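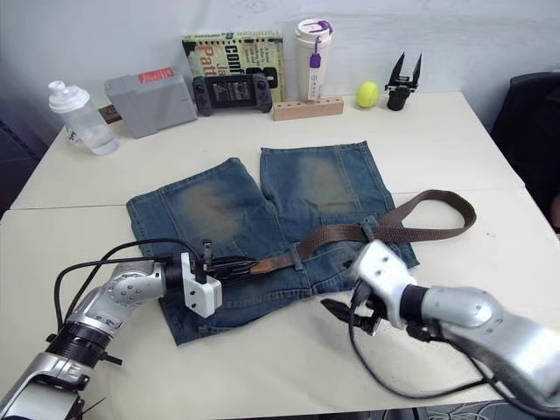 Fig. 3. Belt partway through the waistband, shorts face up.

Section 3: Belting and laying out denim shorts
Plulport garment prep guide, November 2024

Before you start
Clear a flat patch of table. Shorts face up, waistband toward you, legs away. Smooth out the front if it bunches.

1. Find the tip of the belt, not the buckle end. Pinch it and feed it into the first loop.

2. Keep going loop by loop. Let the slack lie out on the table in one big curve. Don't pull it tight yet.

3. Twist in the strap? Back it out to the last loop and turn it over. Fixing it later takes twice as long.

CAUTION: Dont yank the tip. Old loops tear at the bottom stitch first.

4. Bring the buckle to the middle, over the fly. Tip goes out past the side of the waistband.

5. Hold both ends of the waistband and pull it straight. Easy does it.
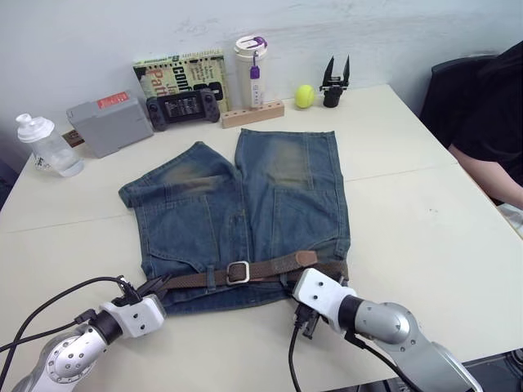

6. Check the hems. Any leg folded back on itself, flip it down flat. Both legs should match.

7. Tag it, shelf 523. Udthorpe orders go on the lower rack.

Note: worn patches on the thighs are fine, leave them. Rips go in the Rostami bin for mendng.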